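Recipe cards, the never-ending story

Tue 28 August

So I am still typing up my grandmother's recipe cards. If you've been reading since April you'll remember I said I'd have the whole box finished by the time school let out, and I would like you all to please stop laughing. There are 173 cards in the box and I have done 128 of them. I'm calling that good!

A quick recap if you're new. My grandmother lived in Gotudcombe for most of her life, in the yellow house at the bottom of Romlow Street, and when the house was sold my aunt got the good china, my cousin got the piano, and I got the recipe box because I was the only one who asked. It's a green tin with a dent in the lid and it smells like cinnamon and a little bit like a basement. I love it. It sat on top of my fridge for two years before I did anything about it.

What finally got me going was the molasses cookies. I pulled out the card last Christmas and the bottom line had faded so badly that I couldn't tell if it said 350 or 375. I burned the first tray finding out. (It's 350.) And I thought, okay, if I don't do something soon then I'm going to lose the rest of them too.

My first idea was to scan everything. I took the box to the copy place, and they were very nice, but the cards are all different sizes and a bunch of them have been folded or have something stuck on the back, and half the pencil ones came out as blank gray rectangles. Then I tried taking photos with my phone, and that was better for keeping her handwriting but no use at all when you're in the kitchen with butter on your hands trying to zoom in. So I'm typing them. Every one. I keep the photos in a folder next to the typed ones, so if I get something wrong somebody can check me later.

I do it in the evening after supper, usually four or five cards at a time and then I quit, partly because my eyes go and partly because I get hungry. You try typing out a recipe for hot fudge sauce at nine at night and see how you do.

The typing part is easy. It's the reading that takes forever. Grandma had at least three kinds of handwriting depending on how much of a hurry she was in, and she had her own shorthand that I have been slowly working out. A lowercase "o" with a line under it means oven. "Br." is brown sugar if it's in the ingredients and "brown it" if it's in the directions. "Us. way" shows up on a whole lot of cards and it drives me up the wall. Mix us. way. Bake us. way. Grandma, what was the usual way?! I was eight, I was under the table with the dog, I wasn't taking notes!

My aunt has been a big help with those. I call her up and read her the card and she closes her eyes (I can hear it somehow) and says something like "oh, she always let that one sit overnight," and I type it in with brackets so we know that part didn't come off the card.
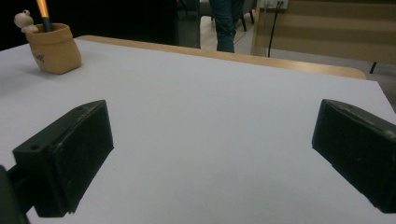 White tabletop with a rounded light wood edge.

I've been keeping a separate pile for the duplicates, and there are 24 of those so far. At first I figured I'd just type up the best one and skip the rest, but when you lay them next to each other they aren't really duplicates. The banana bread has four cards! The oldest one has shortening in it, the next one has margarine, then there's one with butter and a note saying "better," and the last one has oil and half the sugar, from after my grandfather had his heart trouble. You could pretty much work out what year it was from the fat. I ended up typing all four and putting them on the same page in order, and that's how I'm going to do the others too.

Then there are the cards that aren't recipes. I've found a phone number for a man who sharpened mower blades, a list of who brought what to a baby shower, instructions for getting candle wax out of a tablecloth, and one card that only says "NOT the blue one" underlined twice. I asked my aunt about that and she had no idea. I typed it up anyway. It's number 91, filed under Miscellaneous.

I did run into a snag with the store brands. A lot of the cards say things like "1 can Idon milk" and I spent a whole evening trying to figure out how big a can of Idon milk was, because I've never seen it in my life. I asked in the comments here back in the spring and one of you wrote that your mother used it and it was the small can, the one that comes up to the first knuckle of your thumb when you set it on the counter. Thank you, whoever you are! I tried the butterscotch pie with a small can of regular evaporated milk and it set up beautifully. With the tall can it was soup.

Same thing with "Aoun's rolls," except that one I did know. Aoun's was the bakery across from the post office and Grandma never once in her life made her own dinner rolls. The card for Thanksgiving stuffing starts with "day old Aoun's rolls, 1 bag," and the bakery closed when I was in high school. I've been using plain white rolls from the supermarket and it's fine. It's a little sweeter than I remember. If anybody from Gotudcombe has a better idea I'd be glad to hear it, and I'd be even more glad if anybody has the roll recipe, but I'm not holding my breath.

What's left now is mostly the pickles and the candy. I've been putting off the pickles because I don't want to type up canning directions from way back when and have one of my cousins follow them to the letter and make the whole family sick. So those are getting a big note at the top saying to look up the current processing times first. The candy I've been putting off because every card says "cook till it looks right" and that's the entire set of directions.

Once it's all typed I want to get it printed with a spiral binding so it'll lie flat, one for each household, in time for Christmas. My sister wants a color cover. My cousin wants photos of the cards in there too, and he's probably right, but that makes it twice as thick and I'm the one paying for it, so we'll see.

I'll put the molasses cookies up next week, with the right temperature on them this time. And if you know what "sc. milk, skin off, 2x" means, please leave me a comment. I think it's scalded, but I can't figure out if she did it twice or doubled the milk, and I've only got enough in the fridge to be wrong once.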